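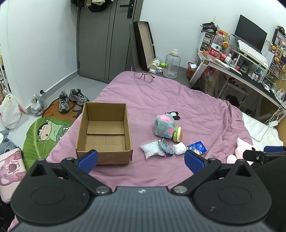

Offline Sync in Altero: Frequently Asked Questions
Last updated Jul 4, 2025

What is Altero, in one paragraph?
Altero is a small open source library that lets a mobile app keep working when the connection drops. Your app reads and writes to a database on the phone, and Altero sends the changes to your server whenever it gets the chance. I started it for my own note-taking app and I still get a kick out of switching on airplane mode, typing away, and watching everything land on the server later!

Do I need to rewrite my app to use it?
No. Most people start with one screen. Pick the one your users complain about when they're on the subway, point its reads at the local store, and leave the rest of the app alone until you're comfortable. The demo app, Dasden, was moved over this way, and the commit history is public if you want to follow along step by step (the early commits are messy, sorry).

Which platforms are supported?
Android and iOS. On Android you need API level 26 or higher. On iOS the minimum is version 17. I'd love to support older phones, but the background scheduling code gets hairy fast and I only have so many evenings.

How big is it?
The core adds 195 KB to a release build. If you also pull in the attachment module you'll get a bit more on top, depending on which file types you turn on.

What happens when two people edit the same record offline?
This is my favorite question! By default, Altero merges field by field. If you changed the title and your teammate changed the due date, both edits survive. If you both changed the title, the later write wins and the other value goes into the conflict log, where your app can read it. You can swap in your own merge function for any table, and it's a lot of fun to write one. Keep it free of network calls and random values, or two phones can end up disagreeing.

Why "later write wins"? Phone clocks are terrible.
They are. Altero doesn't trust the phone clock by itself. Each change carries a logical counter as well, and the counter is compared first. The clock only breaks ties.

Can I use it with my existing backend?
Yes, as long as you can expose two endpoints, one for pulling changes and one for pushing them. There's a ready-made server called Vrettos if you'd like to skip that part. It runs on Postgres and takes a few minutes to set up.

How often does it sync?
Right after a local change if there's a connection, and again when the app comes to the foreground. In the background it's up to the operating system, and no library can promise you an exact schedule there. If a push fails, Altero retries 4 times with growing pauses, then waits for the next foreground event.
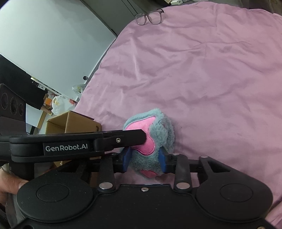

Chrysanthi Raptis wrote in to say that the retry limit tripped her up: her app stayed open on a tablet all day, so the next foreground event never came and changes sat in the queue until evening. Great catch. Since the February release you can call syncNow() on a timer of your own, and the queue also wakes up when the network status changes. If you have a kiosk-style app, please use both.

Does it handle photos and other large files?
With the attachment module, yes. Files upload in chunks, so a dropped connection doesn't send you back to the beginning. The record syncs first and the file follows, which means your interface should have something to show for a record whose file hasn't arrived yet.

Is local data encrypted?
Not by default. Pass a key when you open the store and everything on disk is encrypted. Please keep the key in the system keychain or keystore and not in your source code!

How do I test sync without walking into an elevator?
Use Fumero, the fake network that ships with the test package. You can drop requests, delay them, or deliver them out of order, all from a unit test. I've found more bugs with it than I care to admit, and the out-of-order mode is wonderfully mean.

I found a bug. Where do I report it?
Open an issue on the tracker and include the sync log, which you can export with dumpLog(). Remove any personal data first. A failing Fumero test is even better, and will get you a very happy reply from me.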